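The Brick Sorting Cell and the Fault That Ate Our Summer
Project report by Jenő Szekeres and Bianka Pap
Sep 26, 2023

When we signed up for the Vaher cell at the start of July, we thought the hard part would be teaching two arms to share one table. Our task sounded friendly enough: toy bricks get tipped out on the table, and the arms pick them up and put them into bins by color. Bianka took the arm control and I (Jenő) took the wrist cameras and the grippers, and for the first week we were very pleased with ourselves – right up until the right arm began closing its fingers on nothing.

The fault, which we wrote down as Fault 7, went like this. The arm would come down over a brick, close, lift, travel to the bins and open, all perfectly calmly, with no brick in it. The program believed every pick was a good one. We had borrowed our grip check from the Tronenley handout, where the gripper motor reports a load of 700 or more when it is holding something, and we had never asked what it reports when the fingers simply press against each other. The answer was more than 700, so an empty hand looked just as good as a full one!

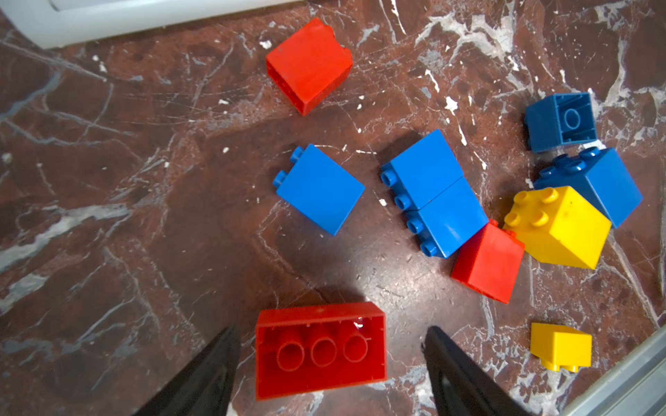 Figure 1. Wrist camera view with the gripper low over the table, long red brick upside down between the fingers.

We also had trouble with the way bricks land. Our first pick routine assumed studs up, and of course they come down on their sides, upside down, leaning on one another or still stuck together in pairs. The glare on the marble pattern didn't help the color finder either, and I spent a long and rather gloomy afternoon moving a desk lamp about before Bianka suggested we leave the lamp alone and fix the exposure in software.

The part that worried us more was safety. Because the right arm thought it was done, it set off for the bins early, while the left arm was still on its way across, and on one run the two wrists bumped. The damage was small (a cracked cable clip, replaced from the Vavari kit), but Bianka had to hit the stop button, and we did no more two-arm runs until we had a proper rule for who may be where.

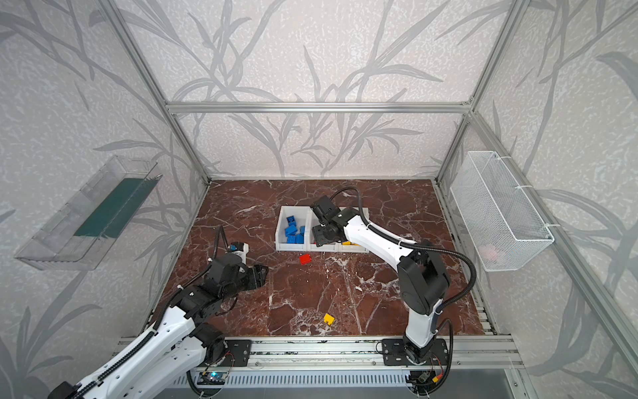 Figure 2. Both arms at work in the cell, the right gripper over the middle bin.

Our fix has 2 parts. The program now looks at how far apart the fingers are after closing as well as the motor load, and an arm has to ask for the bin area before it enters and give it back when it leaves. We ran 3,000 picks after that change. Empty grips still happen, mostly with bricks lying on their sides, but now the arm notices and tries again, and the wrists have not touched.

We would still like to sort out the joined pairs, which the program treats as one brick. Our thanks to the Fatthorpe workshop for the spare clips and for putting up with the noise.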